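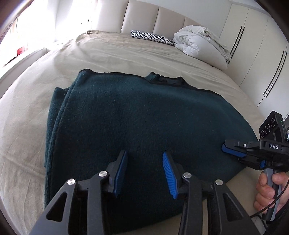

What's the best way to fold a big fleece blanket so it stays folded? In half lengthways, in half again, then fold in from both ends towards the middle and close it up like a book.

That's my answer, anyway, and I've got more to say on it, so I'm replying to the whole list!

Anouk Kuipers wrote, in August:

> Hello all. I've been given two fleece blankets and they have
> taken over the bedroom. I fold them, I put them on the shelf,
> and by the next morning they've slid off and opened out again.
> Rolling is worse. Do any of you fold yours on the bed or do you
> hold them up by the corners? Mine is 184 cm long and I'm not.
> Also, does the bobbly surface ever come right?
> Anouk

Anouk, always on the bed! I gave up the holding-up-by-the-corners method years ago (I'm short too, and the far end just picks up fluff from the carpet). Spread it out flat over the sheet, smooth it from the middle with your forearms, and only then start folding. Fleece grips itself beautifully once the air is out of it - press down on each layer before you make the next one.

If yours has a bound edge, finish with the binding at the back and the thick rounded fold facing you. It looks lovely on the shelf and you can pull one out without dragging the rest along. I did the whole of my sister's airing cupboard in Trindville this way, 6 blankets in 40 minutes, and we were so pleased we had a go at the towels too.

On bobbles: they won't vanish, but a cheap fabric shaver used very lightly will take off the worst. Wash it inside a pillowcase at a low temperature and leave out the softener. I line dry mine and give them a good shake halfway through.

One thing I haven't cracked is the really enormous king-size sort. My book fold comes out so thick that the top lifts up again in the middle. Has anyone tried folding in thirds first? I'd love to hear how wide yours ends up, as my shelf is 40 cm deep and I'm not buying another one.

Happy folding!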